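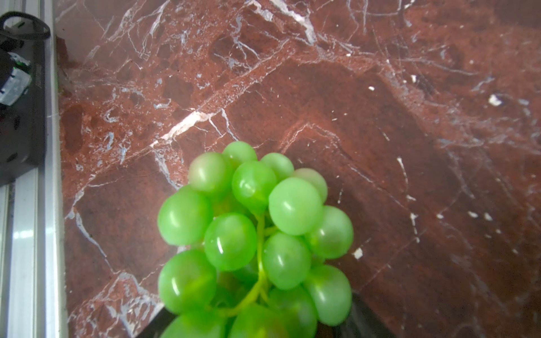 Lamduan Chantharasri wants it on record that the fingers were re-shimmed in April and that anything wrong with them now is therefore my doing. Noted. It is on record. The shims are also still a hair off on the left, Lamduan, and I have the feeler gauge to prove it.

Cell 2, Hulalley bench. Saturday, which tells you how the week went.

Counter at power-up: 3,326 cycles since the last proper service. The sheet on the door says to service at 3,000, and we all have great respect for the sheet.

Started with the fault that got me in here, the gripper stalling on close. The log blames overcurrent. I blame the cable, because I always blame the cable and about once a year I get to be right. Reseated the connector at the wrist, ran open/close 114 times with nothing in the fingers, no stall. Ran it with fruit, stalled on the second grape pick. So it isn't the connector, or it is the connector and something else as well, and I get to enjoy both.

Dropped the closing force limit one notch. Grapes now come up and stay up. The bunch is carried low in the fingers with most of it riding above the tips, and I can live with that as long as the Nuchit script doesn't swing the wrist. It does swing the wrist. Slowed that move down.

Then the housekeeping. I had been telling people the cell was clean.

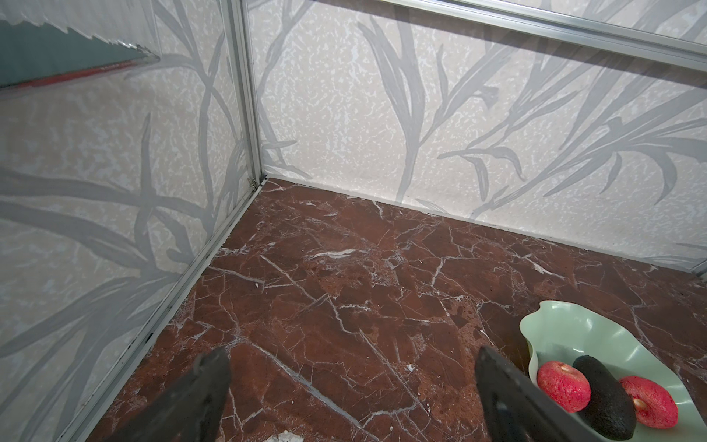
Back corner, fingers open. Note the grime at the foot of the post.

There is more along the seam between the left rail and the marble, plus dust in the same place. The vacuum nozzle doesn't fit the channel. A paintbrush does. Fidel Acuña has the paintbrush. Used a coffee stirrer and a damp cloth, and will deny it if asked.

Wiped the wall panels while I was down there. The leaf pattern hides fingerprints beautifully, which may be the only engineering decision in that wallpaper.

Rechecked home position after leaning on the frame with my full weight. Still good.

Next, low reach into the bowl. The old program came in too steep and the tips scraped the glaze, a noise I can now do an impression of. Raised the approach by 13 mm, retaught the last two points, left the retreat alone.
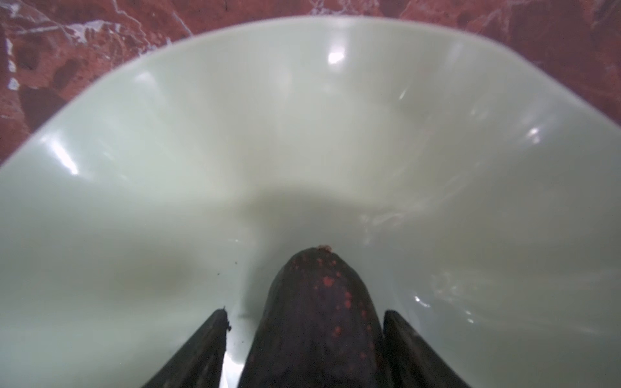

Fingers and crumbs

Bits stuck near the tip of the left finger, and specks in the bowl beside it. Could be shed from the fruit, could be the finger surface starting to go. I lean toward fruit, on the grounds that I don't want to order fingers from Londora again. Last time it took long enough that we forgot what they were for.

Still to do:
Left shim. (Lamduan.)
Bag a few crumbs and put them under the scope.
Order part 902 from Drallmont, two of them, before the current one notices it's the last.
Repeat the grape pick with the force limit back up, to see if the stall returns.
Get the paintbrush back from Fidel.

Counter left running. Door sheet initialed, late.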